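Why Does Metal Rust?

Have you ever left a bicycle in the rain and found orange spots on the chain some days later? Or maybe you have seen an old gate which is brown and rough, and leaves a color on your hands when you touch it. This orange-brown stuff is called rust. In this article we will learn where it comes from and how people try to stop it.

What is rust?

Rust is what iron becomes when it meets water and oxygen. Oxygen is a gas. You cannot see it or smell it, but it is in the air all the time and you are breathing it now.

Iron is made of very small pieces called atoms. They are so small that millions of them would fit on the dot at the end of this sentence. When iron gets wet, its atoms begin to join with oxygen. Together they make a new material, and this new material is rust. It has a different color from iron, and it is also weaker. You can break a flake of rust with your fingers. Please do not try this with a piece of iron!

When materials join and become a new material, scientists call it a chemical reaction. Baking a cake is also a chemical reaction. You cannot turn the cake back into eggs and flour, and you cannot simply wipe rust and have your iron again.

Does every metal rust?

No. Only iron rusts, and metals that have iron inside them. The most important of these is steel. Steel is iron mixed with a little carbon, and it is stronger than iron alone. Bridges, trains, scissors and paper clips are often made from steel.

Other metals change too, but we use other words for it. Copper turns brown and later green. The Statue of Liberty is green for this reason, because her skin is copper. Silver gets dark, and then we say it is tarnished. Gold almost does not change at all. A gold ring can lie in the ground for hundreds of years and still shine when somebody digs it up.

Aluminum is an interesting one. It joins with oxygen very fast, but the new layer is thin and hard and sticks well to the metal. It works like a coat, and the oxygen cannot get in any deeper. Rust on iron is not such a good coat. It cracks and falls off, then there is fresh iron under it, and the rusting goes on.

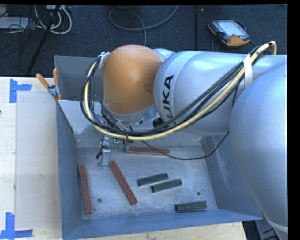 So how can we protect iron and steel? The oldest way is to cover them. If water and air cannot touch the metal, it cannot rust. Paint is good for this. So is oil, and this is why you should put a little oil on your bicycle chain. But a cover helps only as long as it has no holes. When a stone scratches the paint of a car, the rust can start in the scratch and then travel under the paint, where you do not see it.

Another way is to cover the steel with a different metal called zinc. Steel with zinc on it is called galvanized steel. You can find it on buckets and on fences. The zinc reacts first and the steel under it stays safe, even when there is a small scratch.

The third way is to change the recipe. If you mix steel with enough of a metal called chromium, you get stainless steel. The chromium makes a very thin layer on the outside, much like the layer on aluminum. Your spoons at home are probably stainless steel.

Why is the sea so bad for metal?

In the small harbor of Emthorpe there is a man named Wendelin Thaler who repairs fishing boats. Each March, before the season starts, he scrapes the old rust from the anchors and chains and paints them again. "Salt is my enemy," he told us. "An anchor in a lake would give me much less work."

He is right. Salt water does not make a different kind of rust, but it makes the rusting go faster. Tiny electric charges move between the metal and the water when iron rusts, and they move more easily if there is salt in the water. In cold countries people put salt on the roads in winter, and for the same reason the cars there rust more quickly.

Try it yourself

You need 3 glasses, 3 plain iron nails (not galvanized), water, salt and a spoon. Ask a grown-up to help you with the nails, as they are sharp.

Put one nail in each glass. Leave the first glass dry. In the second glass, pour water until half of the nail is covered. Do the same in the third glass, but stir 2 spoons of salt into the water first.

Put the glasses in a place where no one will knock them over. Look at them every day for 7 days, and draw what you see. Which nail changed first? Is there more rust under the water, or near the top of it? Wash your hands when you are finished, and do not drink the water.

Words to remember

Atom: a very small piece of a material.
Oxygen: a gas in the air. Iron needs it to rust.
Galvanized: covered with zinc.
Tarnish: a dark layer on silver and some other metals.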